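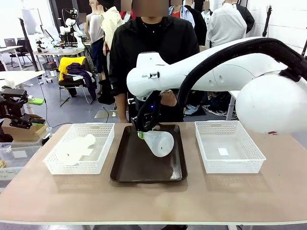 About the Clollness Manipulation Group

Posted by Yolotzin Zamudio, January
Shares 14 | Comments 3

Clollness develops and tests control methods for two-arm robots that handle light, rigid containers. The group has 11 staff. Our work is confined to one question: how a robot should pick up, turn and set down an object when its sensors give a poor estimate of where the surface is. Frosted and translucent vessels are the main test class. They are common in laboratories, they are cheap to replace, and they return unreliable depth readings under ordinary room lighting.

We do not sell hardware. We publish methods, license a small amount of software and run paid evaluations for outside teams who want a grasping system measured on a fixed task. This page covers the current method, the conditions it was tested under, and how to work with us.

The bench task

The standard task uses two white perforated baskets with a dark brown tray between them. A paper label on the floor of each basket serves as a reference mark. The robot takes a conical flask from one basket, carries it over the tray, changes its orientation if required, and places it in the other basket. Either arm may perform the pick. The task ends when the flask is at rest and the gripper has cleared the basket rim.

Most of the difficulty is in the orientation. A flask lying on its side presents the neck at an arbitrary angle, and the basket walls limit the directions from which the fingers can reach it. A grasp on the neck is easy to close and tolerates a few millimeters of position error. It also leaves the broad end of the flask free to swing, so the angle between neck and fingers changes during the lift. In most of our early failures the flask stayed in the gripper but arrived at the second basket at an angle the planner had not predicted.

The tray gives the robot a surface on which to correct this. It can lower the flask until the base touches, let the contact rotate the flask between the fingertip pads, and lift again. The raised rim stops the flask from rolling off if the grasp is lost. We kept the glossy tray after a trial with a matte one, as glare from the surface is a condition the method needs to handle.

The method: contact-staged regrasping

Our current method is called Fernance. It divides each transfer into stages, and the boundaries between stages are set by contact events. A time-based policy assumes that the lift begins a fixed interval after the fingers close. Fernance waits for the change in finger load that marks the flask leaving the basket floor, and only then switches to the carry controller.

There are four stages.

1. Approach. The wrist camera and a fixed camera produce a coarse estimate of the neck axis. Depth values on the vessel are discarded. The estimate is made from the outline in the color image and the known position of the basket floor.

2. Close and test. The fingers close to a low force and the wrist moves up a short distance. If finger load does not rise, the grasp is released and the approach is repeated with the axis estimate shifted toward the broad end.

3. Carry and settle. The flask is moved over the tray. Motion stops until the swing measured in the fixed camera falls below a threshold. If the settled angle is inside the placement range, the tray contact is skipped.

4. Place. The flask is lowered into the target basket along a path computed from the settled angle. The fingers open in two steps, with a pause between them in which the load is read again.

The learned part of the system is small. A policy trained on teleoperated demonstrations proposes the approach direction and the tray contact point. The stage switching is written by hand. We tried learning both together and found that the combined model hid timing errors: it would begin the carry early on some baskets and late on others, and the logs gave no indication of which input was responsible. With the switching fixed, an error can be assigned to a stage on the day it occurs.

Demonstration data

The training set contains 1,846 teleoperated transfers. Each one is stored with both wrist camera streams, the fixed camera stream, joint positions, finger load and the stage labels assigned after the session. Failed transfers are kept and labeled in the same way as completed ones.

Of these, 743 include at least one tray contact. This subset matters more than its size suggests. A policy trained without it learns to avoid the tray, and its placement angles in the second basket are then spread too widely for the next pick. When the subset is sampled at equal weight with the remainder, the policy uses the tray in the cases where the operators did. We have not found a benefit in weighting it further.

Labeling is done by a person who did not operate the robot in that session. The labels record the stage, the grasp location (neck, shoulder or base) and any contact between the flask and the basket wall. Sessions in which two labelers disagree on the stage boundaries are reviewed by Macarena Troncoso, who maintains the labeling guide. The current guide defines the start of the lift by finger load alone. An earlier version used the visible gap under the flask, and those sessions have been relabeled.

Evaluation

An evaluation block is 14 transfers with the method held constant. Starting poses are drawn from a printed list, and the list is not shown to whoever prepared the model. Between transfers the flask is set by hand to the next pose. The cameras are not recalibrated inside a block. If a camera is bumped, the block is discarded and restarted.

We score three things separately: whether the flask was lifted, whether it reached the second basket, and whether its final angle was inside the range. A single success figure would merge a dropped flask with one placed slightly crooked, and those two faults have different causes.

The main result to date is that contact staging narrows the spread of final angles. The effect on lifting is small. Most of the gain comes from the settle step, and a controller that adds only that step to a time-based policy recovers much of it. Groups with limited time should implement the settle step first.

Three limits should be stated.

The results hold for empty vessels. Liquid shifts the center of mass during the swing, and the settle threshold would have to be set again for each fill level.

The stage thresholds were tuned with soft fingertip pads. With harder pads the flask turns in larger jumps at tray contact, and the load signal is noisier. We have run this condition too few times to report it.

Background clutter was not controlled. The bench stands in a shared room, and people, clothing and other equipment are in the view of the fixed camera. The outline estimator is restricted to the area of the baskets and tray for this reason. It has not been tested with a person's hands inside that area.

How the group is organized

Yolotzin Zamudio leads the group and is responsible for the control software. Macarena Troncoso runs data collection and evaluation. The two functions are kept apart. A model is handed over with a version number and a one-page note on how to start it, and the evaluation side returns the scores with the full logs. Requests to repeat a block must be made in writing and must state the fault.

Work on cloth handling is done in the same room under a separate program, Skudoven. It shares the logging format with Fernance and has its own bench, schedule and staff lead. Questions about garments should go to that program.

Our logging and replay tool, Wijesinghe, is used by both. It aligns camera streams to joint data by hardware clock and will refuse to open a session with missing segments. Outside groups may request a copy. We provide the file format description and answer questions about it, but we do not write converters for other formats.

Working with us

Outside evaluations are run on our bench with our baskets, tray and pose list. Visitors bring a policy that accepts our observation format and returns gripper poses at the stated rate. Two days should be allowed for integration before the first block. Vessels other than the standard flask can be used if six identical samples are supplied, so that breakage or wear does not end the series.

Scores are returned to the submitting team and are not published without agreement. Raw logs are included. We do not rank teams against one another, and we ask that partial blocks not be quoted.

Student placements run for one term. Placement students begin with labeling, then move to teleoperation, then take on one measured change to the method with a written result. Negative results are accepted and are filed with the others. Applicants should send a short description of something they have built or measured, including what went wrong with it.

Inquiries about evaluations and data go to Macarena Troncoso. Inquiries about licensing and placements go to Yolotzin Zamudio.

Related pages
Fernance: stage definitions and thresholds
Labeling guide, current version
Wijesinghe file format description
Skudoven: cloth handling program
Preparing a policy for an outside evaluation
Why we discard depth on translucent vessels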